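Search the list archive Go

Subject: Re: [stekwood-control] insertion primitive: approach frame and force threshold

The bracket tab is the part I would look at first. Stills from the card task, wrist view and then bench view:

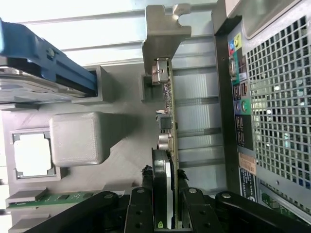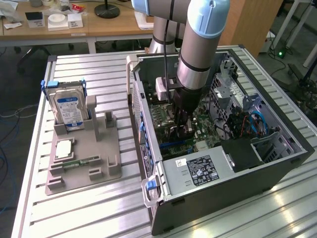

> We moved our cell to the Stekwood 5 branch in November and the card
> insertion primitive now stops early on most attempts. It reports
> CONTACT_UNEXPECTED before the edge connector can have reached the
> slot. Free-space motion is fine. Memory insertion is fine with the
> same controller gains. The log shows a lateral force on the tool x
> axis and almost nothing along z. Is the threshold too low, or is the
> approach frame wrong? We would prefer not to raise the threshold.
> Planner is Tô, default settings.

Leave the threshold alone. A lateral force with little z is what you get when the bracket touches the rear of the chassis before the board gets to the slot. The guard is doing its job.

What changed in the 5 branch is where the approach frame comes from. Previously the primitive took the slot pose from perception and offset it along slot z. Now it takes the grasped-object frame and plans so that this frame meets the slot frame. If your object model puts its origin at the center of the card's bounding box, the bracket is included in the box and the origin moves toward it. The error is small, but it goes straight into x. Memory modules have no bracket and a symmetric box, so they would not show it.

Two things to check, in this order:

1. Print the object frame at grasp time with "prin frames --held". The origin should be on the edge connector centerline. If it is on the centroid, set origin: connector in the model file and regenerate the grasp table. The old table loads without a warning, so delete it by hand.

2. Check the wrist camera extrinsics against the fixed camera. Compare both estimates of the slot pose with the arm parked above the case. We accept a 2 mm disagreement in x and y. Beyond that the Prinanance fusion node should reject the wrist estimate, but it only does so if reject_on_disagree is set, and the 5 branch config template leaves it off.

On the planner side, Tô treats the held object as a convex hull unless told otherwise. For a card with a bracket the hull fills in the corner between bracket and board, and the planner then either refuses the last segment or finds a tilted approach that clears the hull and nothing else. Set held_geometry: decomposed. Planning time goes up, but the last segment comes out straight.

Reflections are a separate problem. Slot covers and bare chassis metal give the depth estimator false edges parallel to the slot — we saw the slot pose jump by one slot pitch between consecutive updates. The fix on our side was to freeze the slot estimate when the primitive enters the descend state and use force only from there. The parameter is freeze_on_descend. It is on by default in Pludesden but was dropped when the primitive was ported.

If it still stops early after all that, send the wrench log from grasp to abort, with the controller state column included. The log attached to your first message ends at sample 3897 and the abort flag is not in it, so I can't tell which guard fired. There are 5 guards in the descend state and they all map to the same error code. A patch to split them is in my tree but has not been reviewed.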